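The **Tolteton rule** is a piece of good practice for two-armed robot benches, and a fairly friendly one as these things go. It was first written down by Kjell Solheim at the Fjeld workshop, and it asks that only one arm reach into a shared basket at a time, while the other waits raised and clear of the table. Cables should leave by the near edge, away from the goods.
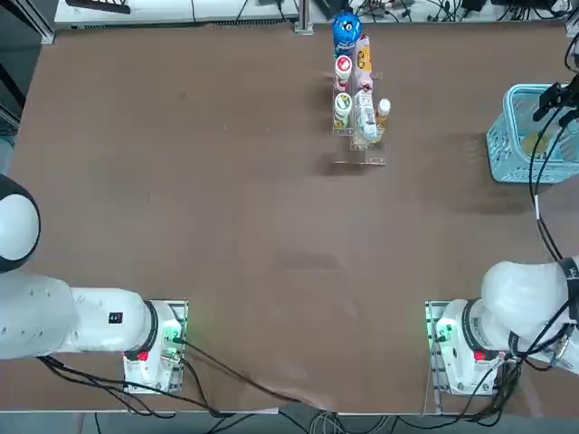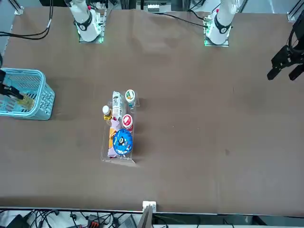

Inatcombe later added a pause of 3 seconds before the arms trade places, which many people find a little slow, though Brirkcombe has kept it ever since.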